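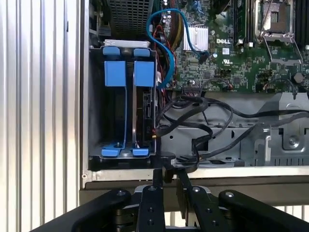

硬盘架上的两个蓝色托架,右边一格里装着硬盘。

旧电脑拆解小记:先找蓝色的地方
文:Nesma Naciri
2022年7月7日

各位读者好。上一期通讯发出以后,有几位同事写信来问:仓库里那批旧台式机,到底怎么拆,拆下来的东西又放到哪里去。我的中文还在学习,写得慢,请大家原谅。我尽量把步骤写清楚。

先说这批机器的来历。它们是 Trulham 办公楼换设备时留下来的,去年12月运到 Sturnen 仓库,登记在册的一共421台。型号不完全相同,但是大部分是塔式机箱,里面的安排也差不多。我们的目的很简单:硬盘要单独取出,登记以后交给数据清除的同事;内存和显卡如果还能用,就留下;剩下的按照金属、电路板和塑料分开,送去回收。

打开侧板以后,第一次做这件事的人常常先看主板,因为主板最大,颜色也最显眼。我建议先找蓝色的地方。在这一类机箱里,厂家习惯把可以用手操作的部分做成蓝色:硬盘托架的卡扣是蓝色的,有些机箱外边的小拉手也是蓝色的。看到蓝色,一般就不需要螺丝刀。

取硬盘的顺序,我是这样做的。

首先,断开电源线,按一下开机按钮,等一会儿再动手。然后把机箱侧放,开口向上,放稳。机箱下面的橡胶脚垫不要撕掉,有的机箱以后还要整台转让。

第二,拔掉硬盘后面的数据线和电源线。数据线的接头很小,请捏住接头两边拔,不要拉线。有的接头带一个金属弹片,要先按下去。线太紧的时候,先把它从主板上面的固定位置松开,再慢慢拔。我第一个星期拉坏过两根线,现在还留在抽屉里,提醒自己。

第三,同时捏住托架两边的蓝色部分,平着往外拉。如果拉不动,多半是还有一根线没有拔干净,请不要用力摇。托架出来以后,轻轻向外掰开一边,硬盘就可以拿下来。托架本身请放回原来的架子里,空的也要放回去,这样搬运的时候不容易丢。

第四,把硬盘的序列号抄在登记表上,再贴上我们自己的编号。编号写在标签上,不要直接写在硬盘外壳上。
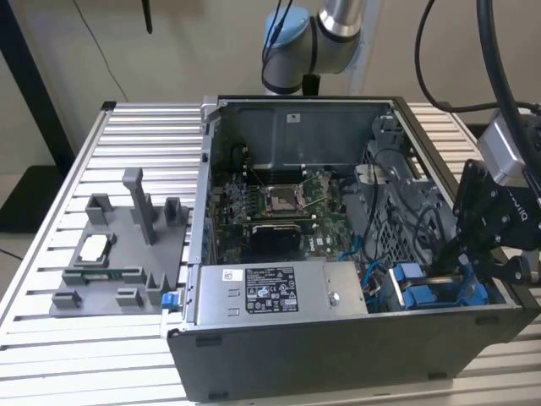 硬盘取出来以后,才轮到别的部件。显卡插在扩展槽里,尾部通常有一个小卡子,按住卡子再往上提。我见过有人直接往上拔,结果把插槽的一角也带起来了。内存条比较容易,两头的卡扣往外推开,它自己会弹起来一点。请拿着边缘,不要碰下面金色的触点。

处理器的插座要特别小心。如果处理器已经取走,插座的金属框还是应该盖好,拉杆压回去。里面的触点非常细,手指碰一下就可能弯。弯了以后,这块主板就不能再卖给维修店,只能按废电路板处理,价钱差很多。Merike Vītola 管我们的账目,她给我看过两种价格的单子,从那以后我每次都检查拉杆。

电源盒请整个拆下来,不要打开。盒子里面的电容即使断电很久,也可能还有电。标签也请保留,回收方要看上面的功率和认证标志。如果标签脏了,用干布擦一擦就可以,不要用酒精,字会掉。

机箱里的灰尘,我们现在用软毛刷先扫一遍,再用小吸尘器。以前在室内用压缩空气吹,灰都到了旁边的桌子上,大家有意见,所以改了方法。散热片中间的灰最难弄,可以用旧牙刷。请戴口罩。

还有一个关于螺丝的小问题。各种螺丝看起来很像,实际上螺纹不一样。固定硬盘的比较细,固定电源的比较粗。混在一起以后,再分就很花时间。我们准备了3个带盖的小盒子,盒盖上写着"硬盘""电源"和"其他"。不知道是哪一种的时候,放进"其他"就好。

到上个星期为止,从两个仓库交出去的硬盘一共是1149块,其中13块的序列号抄错了,需要重新核对。最常见的错误是把数字0写成字母O,还有把8写成B。如果您的字和我的字一样不太好看,请用登记表的电子版,在 Palumbo 共享文件夹里可以找到。

最后是通知。Daltetti 回收公司改了取货时间,以后改成每个月的第一个星期一上午来,请在前一个工作日下班以前把装满的箱子放到西门旁边,箱子外面写清楚种类。电路板和塑料不要放在同一个箱子里,上次有两箱因为这个原因被退了回来。

想来帮忙的同事可以直接给我写邮件,半天也可以。工具和手套这里都有,袖子太宽的衣服最好不要穿。下一期我想写显示器的拆法,如果有人拆过带玻璃面板的那一种,请把经验告诉我,我自己还没有拆过。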